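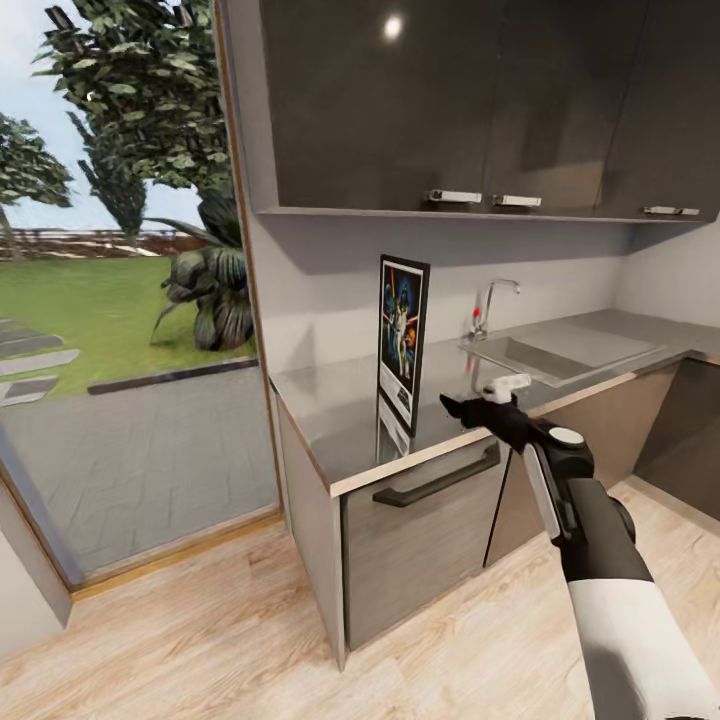
By Bernadette Moynihan
Oct 24, 2026 · 4 min read
82 shares · 5 comments

Quick write-up from the open day at Ekerstead, the senior robotics club, before I forget half of it. Got there late. Parking at Akorthorpe end is hopeless, walk from the oval instead. Signed in, got a sticker, got pointed up the stairs past the art rooms.

I'd gone in expecting line followers and a bit of Lego. What they've got is a simulated house. The whole project this year runs on screen: an arm, a kitchenette, big window onto a garden, and the students write the code that tells the arm what to do in there. They call the project Jimis. Asked three different kids why, got three different answers.

Ognjen Dumitrescu runs the club and mostly stayed out of the way, which I liked. He sat at the back with a thermos and let the year elevens do the talking. Entry for the regional round closes in November so there was a bit of nervous energy about. One team had a list of jobs on the whiteboard, half crossed out, a couple crossed out and then written back in.

The set tasks are household stuff. Pick up something small off the bench. Move a picture. Get hold of a door. Sounds like nothing until you see the code for it. The girl on the first computer showed me her file for the small pick-up, 482 lines, and said a good chunk of that was working out where the edge of the counter is. Steel bench, shiny, and she'd kept the reflections turned on becuase the team that turned them off last year lost marks for it. Fair enough.

Teams are judged on the recorded runs plus a logbook. Max score 400, and the logbook is worth more of that than I'd have guessed. Saw a couple of the logbooks. Coffee rings, crossings out, one very good drawing of a wrist joint. One page just said "ASK OGNJEN ABOUT QUATERNIONS" underlined twice.

Moved along to the second table, where they were on the door task. Two boys and a lot of arguing. They work from a view right down at the gripper, so you get the two fingers huge at the bottom and everything else on a steep lean, took me a minute to get my head round it.

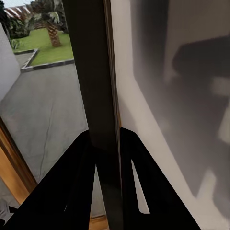 The argument was over how wide to open before closing in. One wanted the fingers as far apart as they'd go, the other reckoned that was wasting time and you only need a bit of clearance each side. They've been at it for weeks apparently. The clock does count, there's a time bonus, but a bump costs you more than the bonus gives. I sided with wide. Didn't help.

Had a go myself on the practice station. You nudge the arm with the keyboard, one joint at a time. I drove it straight into the cupboards. A very patient year nine told me everyone does that and reset it for me, then I did it again. Much harder than it looks, you fix the elbow and the wrist goes somewhere silly.

Sausage sizzle downstairs, onions extra. Ran into some of the parents there, most of them as lost as me on the maths but happy to chat. One dad said the electricity bill has gone up with the home computer running tests overnight. Also tried the cordial. Very strong cordial.

Back up for the 2 oclock demo, the poster job. Room was packed by then, kids sitting on desks. 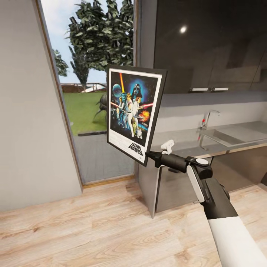

Holding it by one bottom corner is the team's own choice. The student presenting, who was terrific, said they'd looked at gripping the middle of the side but then the arm has to reach further round and the elbow gets in trouble. Corner grip means a bit of tilt, and they've written a correction for tilt that she took us through on the slides. Lost me at the second slide. Great choice of poster though, plenty of Star Wars talk in question time, more than robot talk if I'm being fair.

Someone asked if any of it would carry over to a real arm. Ognjen finally stood up for that one. Said some yes, some no, friction is the big headache, and that the simulator from Mladenović lets them change the friction so they practise on a few settings. Then sat back down. Good answer, short.

Things to know if you're going next time: bring cash for the food, lift was out so it's stairs, and the practise station queue is shortest right at the start. Juniors are in the other building, I missed them compeltely. Sign-up sheet for new members is at the front office and they take kids with no coding at all. My nephew's name is on it now, haven't told him yet.

5 comments · Share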